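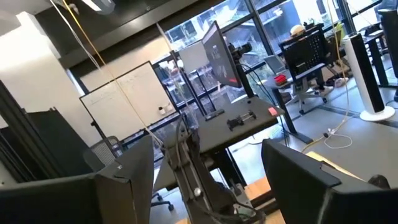
Marcela Hudec told us early on that a survey about sleep would only be worth reading if we asked people about their naps too, and she was so right that we rewrote half the form that same evening (sorry again to everyone who had already filled it in!).

Our project looked at how students in the Rander dorm sleep during February, when the deadlines pile up. We got 33 completed diaries, each covering 8 nights. Naps longer than 20 minutes went in a separate column, and five diaries had to be left out for missing pages.

The late nappers went to bed later, which we had hoped to see, although Dalia still thinks coffee explains most of it. Coffee is in Table 2.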